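Home News Press Shop Contact

Nowakowski opens a repair counter in Cerninholm

Cerninholm, July 2026 – I'm Bronisława Wieczorek, I run the Nowakowski plumbing supply store, and I've wanted to write this one for years: we're opening a repair counter! It's at the back of the store, past the faucets, and anyone can walk up to it with a leaky trap, a cracked hose or a bag of bits they can't name.

We tried the idea out in June on a folding table by the door. People loved it. One woman brought in her whole kitchen drain in a roasting pan, and we had her sorted before her parking ran out (she came back later with her neighbor's).

The new counter has room for 6 people to work side by side, with vises, good lamps and a sink for leak testing. Looking at your problem is free. If you want us to do the fix, it's $80 flat plus parts, and we'll tell you the price of those first. We're also putting 300 loose parts in open bins – washers, collars, plugs, adapters – so you can buy a single one and skip the blister pack. Most come from Filletti, with the hoses and clamps from Skonico.
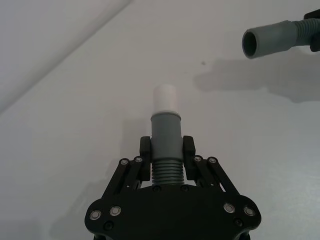 Gray pipe fitting with a ribbed lower section and a smooth collar.

Evening classes start once the counter has settled in. The first is drains, the second is toilets, and I'm teaching both, so bring questions and old clothes. Sign up at the register or call the store and ask for me.

Reporters are welcome any weekday morning. Coffee's on us, and if your own faucet drips, bring that too.

Press contact: Bronisława Wieczorek, Nowakowski, Cerninholm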